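Wipe or spray? Cleaning shared tables at Plellenley

Project report, group 4 -- Noeline Nepia and Marichka Levchenko

Why we did it
Everyone moans about sticky tables in the study hall but the college only changed the cleaning routine once, in February. Spray and cloth before, wipes after. We wanted to know if people use them more. Not if they kill germs, we had no lab time for that.

Method
Short survey, paper and online. 454 forms out, 274 back. Plus 18 short interviews, mostly in the lunch queue. Marichka typed up the answers, Noeline did the charts in Zenaleo (crashed twice, lost one chart, redone).
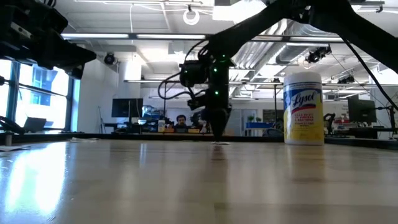
Spray bottles had one big problem in the interviews: the cloth. Never there, or grim. Wipes get round that as it all comes in one tub. The Lysol canister with the white lid and yellow lower half is the sort we mean, and it stands up by itself on a table where people can see it. Several people said seeing it was the only reason they rememberd.

What people said
Most who answered wipe down after food, hardly anyone before sitting. First years better than third years. Smell came up a lot -- some like it, some move seats.

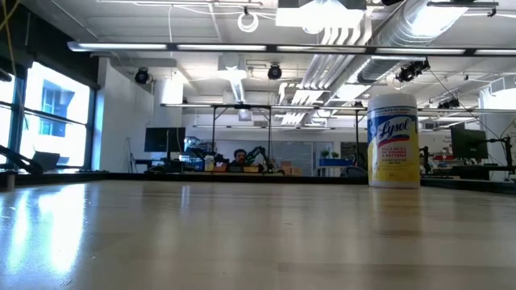 Fig. 2. Canister of Lysol disinfecting wipes on a glossy light wooden tabletop.

Cost and waste
Wipes cost more per table, we think, but the Teoh price list we were given was old so no figures here. Waste is the bigger worry. Bins by the doors fill up by 3 pm. Also people

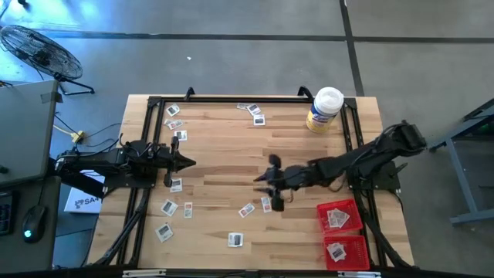
take two or three when one would do, and the used ones get left under chairs. One interviewee wanted a lidded bin on every row. Emport sells a small one, we didnt get a quote.

Single packs
Asked as an extra question. Popular for bags and bus trips, less so for the hall -- more wrapper, fiddly to open.
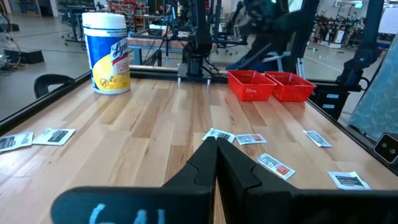
Fig. 4. Small flat packets on a wooden tabletop.

Problems
Survey went out in exam week, bad idea. Question 4 was worded badly and we left it out. Next time ask the cleaners first.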